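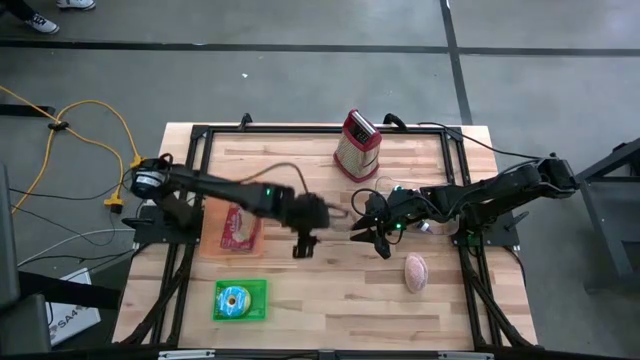
Negussie two-arm bench kit — FAQ

Quick answers while the full manual gets finished. Last update Thursday, August 30, 2018. Questions go to Firouzeh Tehrani at the Irnwood office.

What do I get?
Two arms, two grippers, the rail frame, brackets, clamps, cables. Arms mount on opposite sides of the frame, facing in. Ships in 6 boxes, so clear some floor.

Is the table included?
No. Bring your own. Ours is butcher block. Anything solid and flat that takes a clamp is fine. Glass tops no.

What can it pick up?
Small household stuff, mostly. Our bench has a box grater, trays, a toy donut, a snack package. Slick curved things are harder, go slow with those.

Can both arms work in the middle at once?
Yes. Grippers can get close to each other, so set the keep-out gap in the software first. Default is 8 mm. Don't go lower until you've run the slow test.

What do the green lights mean?
Arm has power and is talking to the controller. No light — check the cable at the base, then the one at the wrist. Still nothing, email us.

Do I need to bolt it down?
Clamps are enough for normal speeds. Bolt it if you run above half speed all day.

How long is setup?
An afternoon if you've built one before. A day if you havent. Most of the time goes on the cables.

Can it reach into containers?
Yes, open ones. In the picture below the right gripper is down partly inside a clear plastic container with small spools of thread in it. Deep narrow jars, no. The wrist needs room to turn.
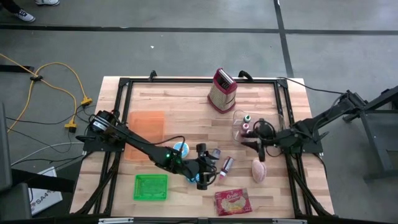
What about lids?
Loose lids yes, like the round light-blue one near the middle there. Screw lids need the rubber finger pads, part 721. Sold seperately.

Does the frame block the edges of the table?
A bit. Keep your items inside the rails. Things pushed right up against the back rail are a pain to grab.

Can I swap the fingers?
Yes. Two screws each side. Re-zero the gripper after, every time.

What broke in the May batch?
Wrist cable clips. If your serial number is 151 or lower, ask for the new ones, free. Zaltham handles the mailing — please include a street adress, not a PO box.

Can I see one before I buy?
Demo bench at Zondotthorpe, weekdays, by appointment. Bring your own objects if you like. Small ones.

Returns?
Unused kits only, original boxes. Call first.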